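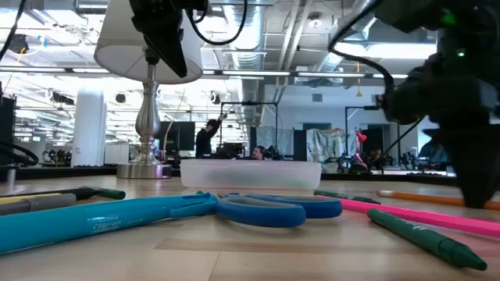 Household Organisation, Unit 6: The writing table
Handout prepared by Tudor Sima

Before you begin, take every pen, marker and pencil out and lay them on the table. Test each one on scrap paper. What does not write goes to the bin.

Sort the rest by use – markers with markers, pencils with pencils. Scissors are put away closed, with the blades pointing down.
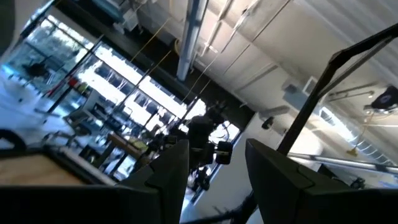

A low plastic box is enough for one person. Do not fill it to the top. If the lid does not close, you have kept too much.

Homework: sort one drawer at home in 30 minutes and write two paragraphs about it. Please give them to Carys Morgan before the next class.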